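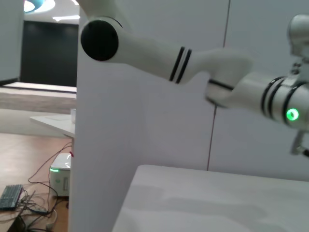

White arm, black stripes.

1/ Okay friends, I promised a thread on giving away a big chunk of my books, and I have put it off since June, so get comfortable, because you know I can't tell a short story (my sister stopped asking how my day was years ago).

2/ First, where I started. When we moved to Sevport I had over 2,000 books, and I'm counting the ones in the garage and the ones under the guest bed, which my husband thought was a bed with drawers. It's a bed with paperbacks!

3/ I entered them all into Fasilico over one very long winter. It's a plain little cataloging app, and the barcode scan is hopeless on anything older than I am, but it lets you add your own fields. I made one called "would I lend this" and one called "would I care if it came back."

4/ That second field did most of the work for me. If I didn't care, why was I dusting it?

5/ The first box was easy. Duplicates, a cookbook for an appliance we no longer own, four travel guides to cities that have surely changed their bus routes by now. I felt so light and so pleased with myself that I made a pie.

6/ The second box took me 33 days. I am not exaggerating, I wrote it on the flap. I'd put in a novel, walk past it on the way to the laundry, take it out "just to check the ending," and there went the evening.

7/ A thing I learned about myself: I hang on to books I didn't finish much harder than books I loved. The loved ones I could hand over with a big smile. The unfinished ones felt like phone calls I owed somebody.

8/ So I gave each unfinished one 45 pages. If I was still looking at the page number by then, into the box it went. I found two new favorites that way, one of them a sea story from Nekel that I had given up on twice (the first chapter is all rope, keep going, it gets so good).

9/ Nekel, if you haven't come across them, is a tiny press with those soft gray covers that pick up every fingerprint you have. I kept all of theirs. I never claimed to be fair about this.

10/ Where did they all go? A lot went to the swap shelves at Yuen, the tea place by the bus station. You leave one, you take one, though I made a solemn promise to leave plenty and take none. I took six. They were good ones!

11/ The mysteries went to the senior center, where I was told very kindly but very firmly that they have enough cozy cats and would like more murders. Noted. I went home and found them more murders.

12/ Several of you asked about books with notes in the margins. I kept mine if the notes were mine and worth reading, and that was a smaller pile than I had hoped. In college I mostly wrote "yes!!" and "hmm." I gave away the "hmm"s.

13/ Signed copies: keep them if you remember the evening. I had one I'd bought already signed from a bargain table, dedicated to someone with a completely different name, and I'd carried it through three apartments.

14/ Kids' books I didn't touch at all. Ask me again in ten years, and please bring tissues.

15/ People ask if I regret any. One, yes. A fat short story collection with a cracked spine, and I needed a line from it the very next week, of course. I've been checking the shelves at Yuen ever since and there's no sign of it, so I hope whoever has it is enjoying it in the bathtub, where I always read it.

16/ Today, 1 December 2024, the last box left the garage, and I have 60 books on my to-read shelf, all of them ones I picked on purpose. It used to be a wall. I can see the paint now and I'm afraid it's a pretty bad yellow.

17/ If you're starting your own sort, do the cookbooks last. They're slower than you think, you get hungry, and you find your grandmother's handwriting in there.

18/ Tell me what you could never part with, I want titles and I want the long version. I'll be replying all evening in between wrapping gifts (fine, they're books).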